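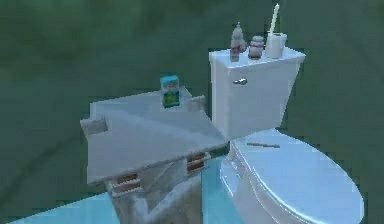

## Is there a scene after the credits of Lastow, and is the long trailer spoiling it?

**Seo-ah Son**

Hello everybody. I want to see Lastow this weekend with my younger brother. He is a big fan of the first movie and I am a small fan. I have two things to ask, and please do not write the ending.

First, is there a scene after the credits? In our town, Teltthorpe, the last bus leaves at 11:40 pm, and the evening show finishes very near to that. If the scene is only a joke, we will leave early. If it is important for the next movie, I will buy tickets for the afternoon show, but then I must ask for free hours at my work.

Second, my brother wants to watch the extended trailer before we go. I have seen only the short one from February, where Tak is standing on the bridge and you hear the radio voice. He says the long one is the same trailer with one more piece at the end. A colleague told me that this piece is from the last half hour of the movie. Is it true? I do not want to forbid it to him for no reason.

Thank you in advance for your help.

**Ga-eun Song**

Hi Seo-ah, I saw it two times, so I can answer both.

There are two extra scenes. The first one comes after the drawn part of the credits, maybe three minutes after the movie stops. It is connected to the next movie and I think your brother will be sad if he misses it. The second one is at the very end, after all the names and the music list. It is a short joke with the cook. You can leave before it and lose nothing.

If you take the evening show, stay for the first scene and then go directly to the bus. In my theater there were 105 minutes of movie before the credits began, plus the commercials before it, and these are different in every theater. Call yours and ask at what time the movie itself starts. The time on the ticket is only when the commercials start.

About the trailer: your colleague is half right. The added piece is the one where the crew tries to open the door and everybody fails in a different way. This is from the first hour. However, the middle of the long trailer also has one quick shot which is not in the short version, and that shot is from late in the movie. It shows who is wearing the gray coat. If you did not see the movie you will probably not understand it, but a big fan can guess. I would wait.

*Edited: I wrote before that the first scene is after five minutes. I checked it the second time and it is three.*

**zumexfan_200**

just watch the trailer, everything is in the trailers now anyway. the joke scene with the cook is the best part of the whole movie so dont leave

**Seo-ah Son**

Thank you very much to both. I called the theater and the commercials are 20 minutes long, so the evening is too risky for us. We will go in the afternoon and stay until the very end, also for the cook. My brother has agreed to wait with the long trailer, but he wants popcorn for it.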